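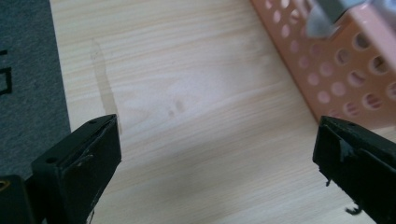
Tips for a hand-held gripper build you'll want to use every day

Bereket Birhane and I have been building a pair of hand-held grippers for our shared workshop in Narkley, and we're having a ridiculous amount of fun with them! The project is called Bullidness (Edit Vida picked the name, take it up with her). What follows is the stuff we keep repeating to people who want to start their own pair.

Jaws first

Print the jaws before you design anything else, then live with them for a week. Ours went through a lot of shapes. A flat pad face with a screw hole near the tip is the one we like best so far, easy to swap and easy to shim. Round over the top edges with a bit of 220 grit if you have it. Dark plastic scuffs and you'll see every pale scratch, so don't bother polishing.

Open them all the way and check that both tips come up to the same height over a bare table. Do it slowly, eyes level with the top, and turn the screws a quarter turn at a time. I love this part!
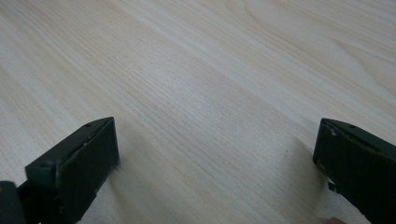

Cables and grip

Run the cable down and toward you, never across the work. Leave a generous loop before the first tie, enough that you can reach the far corner without a tug. Katherine Cuervo wraps hers with cloth tape every hand's width, and I've copied her on my second pair.

Start with cloth

Small soft things are the best first practice. Fill a plastic basket with a few crumpled cloths in different colors and take them out one at a time. Pinch a fold near the top, squeeze, and lift straight up before you move sideways (go sideways too early and the whole basket comes along for the ride). One hand works while the other gripper rests on the table.
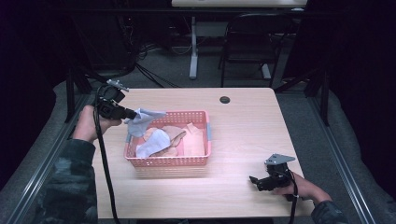

Once that feels easy, try putting the cloths back in, which is a lot harder than it sounds. Then try folding a washcloth in half with both hands. Müzeyyen Oral got a clean fold on her first evening and I am still jealous.

Keeping notes

We write down every lift, good or bad, in a plain paper notebook. By the end of May we were at 1752, and the drops had taught us more about pad angle than all my drawings put together. Wipe the pads with a damp rag when you finish, let them dry open, and check the screws before the next go. Mine like to back out a little on the left side, so that's the one I check first.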